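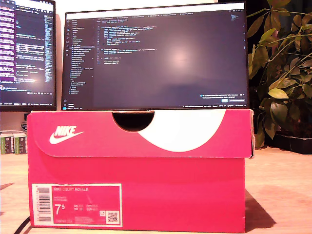

Ticket: screen too low at desk 20, Workden Plukbridge
Status: open, waiting for part
Opened: July 9, 2026

Neck ache by lunchtime, every day, and I've finally worked out why! The stand on the MacLeish monitor has stopped holding its height. I wind it up to eye level, start typing, and by the time I've made tea it has sunk to the bottom again. For now I've got a pink Nike shoebox under the screen, lid shut, and what a difference! I can read my code with my chin up. It's a Court Royale box, size 7.5 on the label, if anyone wants to copy the setup (any decent shoebox ought to do).

Tried so far:
- Tightened the screw at the back of the stand. Held for two days, then sank.
- Took the stand off and put it back on. No change.
- Swapped it for the spare Wunora stand from the cupboard. Doesn't fit, the holes are too close together.

Reply from desk support: Thanks, great notes! That sounds like the spring in the column. We've ordered a new one and it should be here in August. Please check the cardboard now and then, and don't put anything heavier on top.

Update from me: Will do! 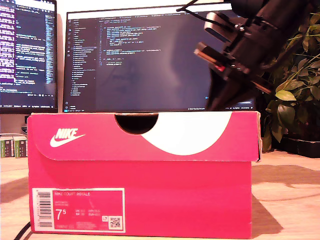
Shoebox lid, right corner a little creased.

I'll keep an eye on that corner. I've also pushed the box further back so my keyboard has more room, and I love having the space. If the spring is going to be late, is there any chance of a proper riser in the meantime? One with a drawer would be brilliant for my pens.

Reply from desk support: Adding a riser to the order now. Leaving this open until the spring is fitted.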